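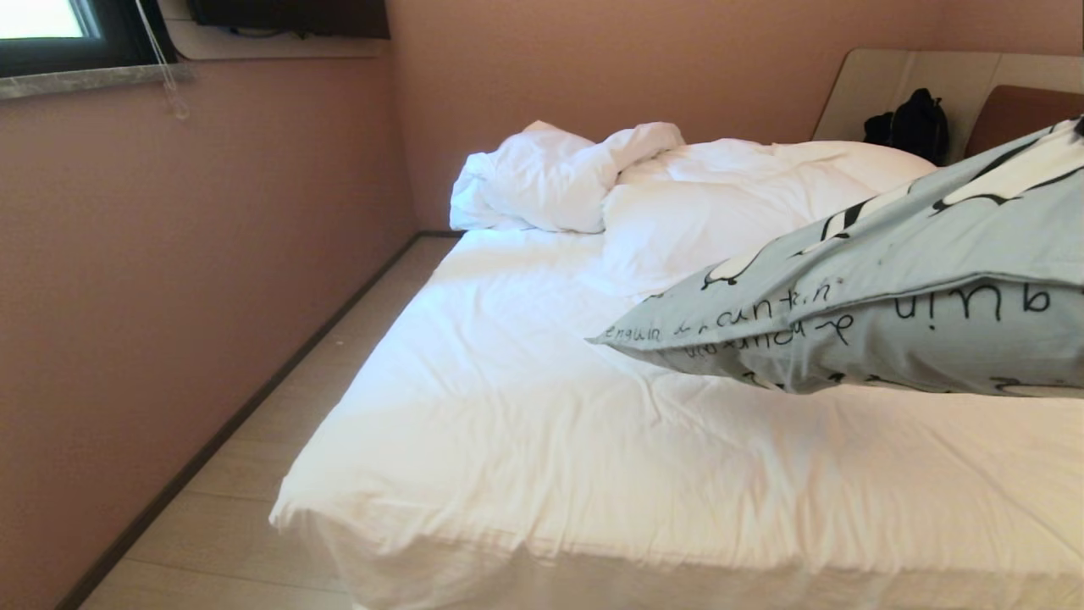
Unit 7. Bed making: stripping back, fitted sheets and the order of work

Housekeeping Practice, Level 1. Brereston site. Notes prepared by Wenceslao Escobedo.

The order in which a bed is made decides how many times each item has to be handled. Cover the mattress first, then deal with the duvet, then the pillows. Items not yet in use are kept on the bed only if they do not sit on the area being worked. The duvet bunched against the back wall, at the head of the bed, leaves most of the fitted sheet open to view, so that corners and surface can be checked before anything is laid over them. The near left corner of the same sheet hangs loosely over the side of the mattress and would be marked as a corner fault under section 7.2.

7.1 Clearing
Remove from the bed everything that is not bedding. Bags, clothing and loose cushions go on a chair or luggage stand. A bag resting against an upholstered headboard counts as not cleared, even where it does not touch the sheet. In an occupied room the guest's belongings are moved once, kept closed and kept together.

7.2 Fitted sheet
Find the label or the longer seam and match it to the foot of the mattress. Fit the two head corners first, then the foot corners on the diagonal. Lift the mattress corner with the flat of the hand, knees bent, and draw the elastic fully underneath.

Two faults are recorded on the check sheet:
Corner fault. The pocket is not seated, and fabric bulges or hangs in folds at the side. Lift and refit. Do not tuck the spare fabric in by hand, as it works out again when the bed is used.
Surface fault. Wrinkles run across the top. Faint diagonal wrinkles usually point towards a corner under uneven tension. Refit that corner before smoothing. Smooth from the centre outwards with the forearm.

Stand at the foot of the bed to inspect, then at one side. White sheets under strong light hide shallow creases, and the side view shows them better.

7.3 Duvet
A duvet taken off in one piece tends to twist at the end that was gripped. Open out any knot before spreading, or the filling will stay packed in that corner. Hold the two top corners, shake twice and let the duvet fall towards the foot. Check the overhang on both sides. The Jondingate rooms have the bed close to a side wall. In these, set the wall side first and adjust from the open side.

7.4 Pillows
Pillows go on last. Hold the pillow by its sides, clear of the bed, and turn the open end of the case away from the door. Printed cases are placed with any lettering the right way up for a person standing at the foot. Where a case has both pictures and words, the words decide. Patterned cases are used in family rooms only and are not mixed with plain cases on the same bed.

7.5 Timing
The allowance for a single-person make, clean linen to hand, is 600 seconds. The trial group in February averaged 621 seconds over 3 beds each. Most of the excess was recorded at section 7.2, where foot corners were refitted after the duvet had been spread.

7.6 Practical task
Work in pairs in the Mbwambo training room. One person makes the bed and the other completes the Dileo check sheet without speaking. Change over and repeat. Hand both sheets to Emiliano Ocampo before leaving.

Reading for the next session: Unit 8, mattress protectors and turning. Bring the linen size chart.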